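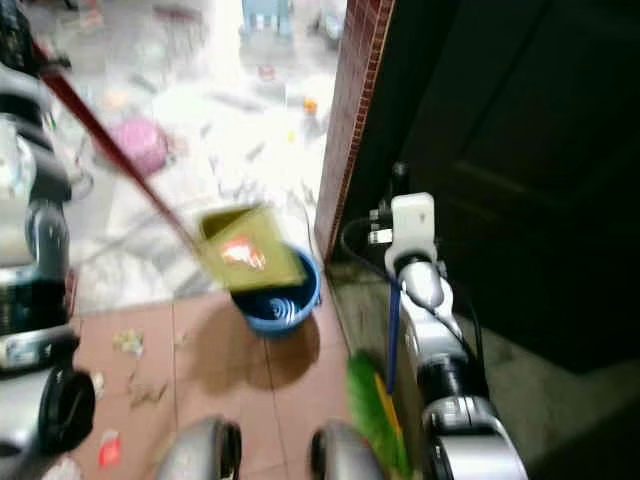
What is a long-handled dustpan used for?
Collecting dry sweepings from a floor while the user stands upright, and carrying them to a bin or bucket.

Long-handled dustpan

A long-handled dustpan, also called an upright or lobby dustpan, is a cleaning tool made up of a shallow pan and a handle long enough to be held at waist height. It is normally used with a broom of similar length. The short-handled form, used with a hand brush, requires the user to bend or kneel.

Construction

The pan has three raised sides and one open side, the lip. The lip is thinned toward the edge so that it lies close to the floor. On some models a strip of soft rubber is fitted to it, which helps on uneven surfaces such as tile with recessed joints. Pans are molded in plastic or pressed from sheet metal. Handles are fixed or hinged; a hinged pan swings level when lifted and keeps its load from sliding out.

Handle length varies by maker. The Mekik pattern has a handle of 42 inches and a hinged pan, while the Uddale pattern is fixed and weighs 18 ounces.

Use

Sweepings are gathered into a pile before the pan is set down. The lip is placed flat against the floor on the far side of the pile, and the broom is drawn toward it in short strokes. A fine line of dust usually remains at the lip – the pan is moved back slightly and the stroke repeated. Doorways are swept from the room outward, with the pan set down past the threshold.

Emptying

A fixed pan is emptied by lowering it over a bucket or bin and tilting it lip downward. A round bucket should be at least as wide as the lip, or light material such as paper scraps and wrappers may fall outside it. Hinged pans are tipped by turning the handle or by pressing the back of the pan against the rim.

Care

Plastic pans are rinsed in warm water and hung by the handle. Resting a pan on its lip bends the edge over time. Szymon Czerwiński's housekeeping manual advises replacing a pan once the gap under the lip reaches 4 millimeters.

See also: Broom; Bucket; Hand brush; Floor cleaning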